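Gripper comparison, working group minutes
20 December 2019
Present: Elsie Bolger (chair), Kollo, Đặng, minutes by Virkik
Apologies: none recieved

1. Last minutes
Agreed. Item on cable ties carried over again.

2. Where we are with the trials
Two finger sets under test, the short pads (set A) and the long ribbed ones (set B). Same arm, same controller settings, same objects. 303 grasps logged on A, 241 on B. B is behind – lost time in August when the pads were backordered, never caught up. Elsie wants the two totals level before anybody quotes a success rate outside the group. Agreed.

Flat and round objects fine on both. Odd shapes are where they split. Toy drill is the worst one, handle is narrow and the weight sits off to one side, so it rolls in the fingers if the grip is even slightly high. Kollo asked if it should be dropped from the object list. No – it stays, it's the only thing on there that tells us much.

Handle grasps to be scored separately from body grasps from now on. Old log doesn't distinguish, Virkik to go back through it and mark what can be marked.

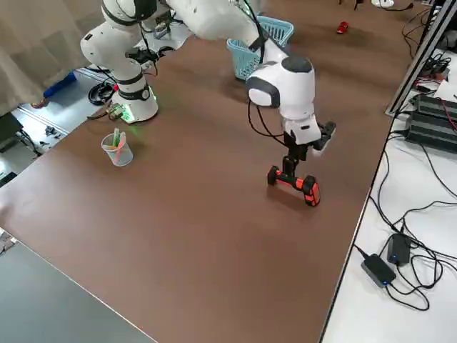
Đặng said the hold itself worries him less than the release, A lets go cleanly but B sticks for a moment on rubbery plastic and the object turns as it drops. Wants release scored as its own column. Kollo against, too many columns already. Elsie: add it, review in the new year.

3. Grip force
Currently capped at 40 percent for both sets. Kollo thinks B could run lower. Short discussion, no data either way. Try 3 lower settings on the drill and cup only, leave everything else alone.

4. Controller
Nostholm build still drops the gripper state now and then after an emergency stop. Arm comes back, gripper reports open whatever it is doing. Workaround is to cycle the gripper by hand before restarting the script. Not good enough long term. Đặng has a patch, not tested on the second arm yet. No one to install it on both untill he says so.

5. Cables
Wrist cable loop was discussed again. Longer loop gives more wrist rotation but catches more easily. Leave as is, check it at the start of each session, write it in the log if it has been moved.

6. Actions
Virkik – split handle/body in old log
Đặng – patch test, second arm
Kollo – force settings, drill and cup
Elsie – order spare pads for B, two pairs
All – release column from next session on

7. AOB
Log template to be renamed, there are two with the same name. Kollo to do.

Next meeting: date to be sent round by Elsie.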